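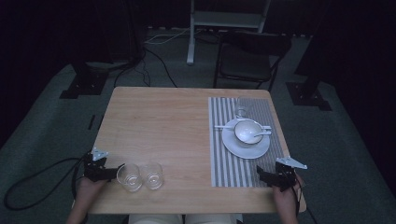

4. Teaching the place setting

If you've come over from the dining room side, this is the section to read slowly. Sections 1 to 3 were written for whoever runs the machine. I wrote this one for the people who have set tables by hand at Mondon for years and are now going to be the ones showing Skultico how they want it done.

I was one of those people, so I'll say it up front: my job changed. I used to lay covers before every service. Now I spend a good part of my morning recording them, and the afternoon checking what the system learned. Fewer trips with a tray, a lot more arguing over where a glass goes!

Before you start

You'll need both grippers, one full setting (mat, saucer, bowl, spoon, chopsticks, glass) and a couple of spare glasses. Check that the cables reach the table with some slack and aren't wrapped around your chair.

CAUTION: The metal fingers close harder than you expect. Keep your own fingers off them, and don't practice on the good glasses.

4.1 Recording a setting

1. Sit down at the near edge of the table and pick up one gripper in each hand. Shake your shoulders out first (I mean it, you'll be here a while).

2. Press Start on the Onder panel and wait for the tone.

3. Lay the mat and get the stripes running away from you. Smooth it with the flat of the gripper if it bunches up.

4. Place the saucer, then the bowl. Go at the speed you'd use with a guest already walking toward the table, maybe a touch slower.

5. Set the chopsticks across the saucer and the spoon in the bowl with its handle over the rim. Ching-wen Chien wants the handle to the right, every time, and she signs off on the recordings.

6. Put the glass behind the saucer, at the far end of the mat.

7. Open both grippers wide, back them away from the setting and hold still until you hear the second tone.
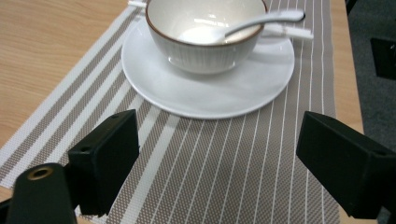 Don't skip the backing away part. I did, for most of my first week, and we had to throw out 377 recordings that stopped while I was still moving.

NOTE: A bad take is fine. Press Discard and go again - nothing on your record shows how many you threw out. We asked for that in writing before we agreed to any of this, and Přemysl Štěpánek put it in the shift agreement.

4.2 How long to keep at it

Stop after 20 minutes and put the grippers down. The break is paid, and it isn't your lunch. Wrists get sore quicker than you'd think, mine certainly did.

The target for a new layout is 800 good takes, shared across everybody trained on it. Please don't try to be a hero and do them all yourself. The Ševčík layout came out better than our first one, and I think that's down to having different hands in it.

4.3 If the tone doesn't sound

1. Check that both cables are pushed all the way in.

2. Press Stop, then Start.

3. Still quiet? Leave the table as it is and call the floor lead. Don't restart the panel yourself - it clears the morning's takes.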